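Home | Facilities | Inspections | Forms
Portable Fire Extinguisher Checklist, Zernska Building

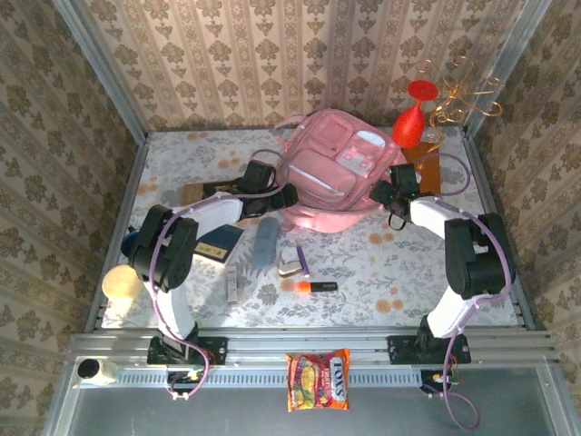

How often must each extinguisher be inspected?
Once a month, with a full service every November by Nitard.

Unit 72, lobby: gauge in range. Pass.
Unit 300, stairwell B: pin present, seal broken. Replace seal.
Unit 3826, boiler room: tag unreadable. Comment: second notice. R. Stoica to order new tag.
Access to all units clear. Pass.

Inspector: Pylyp Antoniuk, 05/08/2020

Filed under: Building Safety
Contact Facilities | Back to top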